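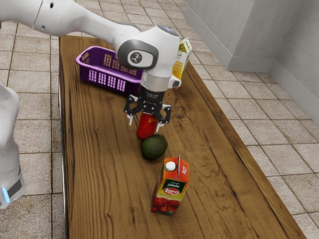

When is the Pladlow student robot contest? The final is in March, doors 8 am, in the main hall, and anyone can come along and watch.

Four teams are through from the Pladlow robotics club after the simulator round closed last night. Task this year is table clearing. Shopping on a long wooden table, purple basket at the far end, one white arm with a two-finger gripper. Red bottle, avocado, juice cartons. Everything into the basket, nothing on the floor.

Top score went to team Erkis with 80 out of a possible 100. Holovko second, a few points back. They lost marks on the avocado, which kept rolling off when the fingers closed too low. Clirico scraped in on the last run of the evening after rewriting thier grip code over tea. The club's first years make up the fourth team, still no name, entry form says "TBC".

All of it has been done on screen so far. Each team got 3000 practice tries in the simulator and most used the lot. The cartons are the hard bit, say the club, as they're tall and the arm tends to clip one on its way to somthing else. Bottle is easier, teams go in from above and lift it straight up.

Rules for the final are the same except the table layout will be kept secret until the morning. Teams get one restart each. Code has to be handed in the evening before, no late changes, and that includes comments this time.

Spectator places are free, sign up at the club desk. Parking at the back only.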